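Setting up the Furnival kitchen cell in the simulator

Last revised in September by Mirela Nogueira. Applies to Furnival cells running Trarkov 4 or later.

Before a Furnival arm is run against a new kitchen layout, its simulated cell has to be brought into line with the kinematic file for that arm. The procedure takes one operator and should be completed before any task scripts are loaded.

Load the base layout

Open Trarkov and select the kitchen layout from the cell library. Confirm that the units are set to millimetres. Layouts exported from Bridari default to metres, and the arm will load at the wrong scale without raising a warning. Set the physics step to 4 ms and leave gravity at its default value.

Place the arm

Import the kinematic file and attach the base link to the floor anchor. Set the base height, then run the joint sweep at 12 per cent speed. Watch the elbow and wrist housings for contact with the counter and the overhead cabinetry. If a collision is logged, move the base anchor back in 10 mm steps and repeat the sweep. Do not widen the collision tolerance to clear the fault.

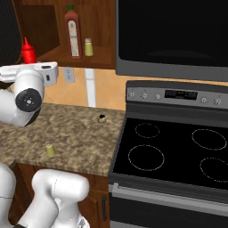
Once the sweep runs clean, save the joint positions as the home pose. The controller reads this pose at every reset, so an arm saved close to a fixed surface will start each run close to that surface. Damian Wróbel's notes on the previous cell recommend a clearance of at least 60 mm at the wrist, and that value has been kept.

Check the collision meshes

Turn on the mesh overlay and compare each fixed item with its visible surface. Range handles and control knobs are the usual trouble spots, as the automatic mesh tool tends to wrap them in a single block. Rebuild these by hand at the fine setting. Loose items on the counter and shelf should use convex meshes and must be flagged as dynamic.

Fault 1128

Fault 1128 on reset means that the home pose and the joint limits disagree. Open the limits table, check joint 5 against the kinematic file and correct the sign if it is reversed. Clear the cache and reset again. The first reset after a cache clear can take up to 9 minutes.

Save the cell under a new revision number and record the base anchor offset in the log. Changes to the shared layout go through Lorcan Brophy.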